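Hi all — June update from the Stullis play room, a bit longer than last time because there's finally something to show for the money!

The shelving is in. We went with the low units from Forkberg in the end (the tall ones would have meant drilling into the outside wall, and the landlord wasn't keen), and the kids can reach everything except the top row, where we keep the paint. Two of the units came with the wrong feet and I'm still going back and forth with Forkberg over it. They've promised replacements, so I've left that line open in the budget.

The toy sorting took way longer than I planned. Everything that came over from the old Cliltunel site had to be checked, wiped down and put in a bin, and we ended up with 12 bins — balls, blocks, dress-up, puzzles and so on. Anything cracked went out. I'd asked for four bins' worth of replacements in the spring and I think we can get by with less, which leaves a little for a second floor mat.

Balls are the one thing I'd still like to spend on. The clear plastic ones are a big favorite, especially near the window, and I want more of the large size.
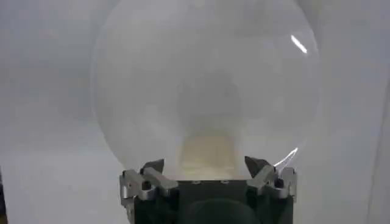
They're light enough for the little ones and they wipe clean with a damp cloth, but they do take up a ton of space, so I've priced a hanging net from Fakhoury too. It's cheaper than another bin and it gets them off the floor at closing time.

Still to do: labels for the bins, the mat, and those feet. If you're okay with moving the leftover toy money over to the net, just let me know and I'll order it.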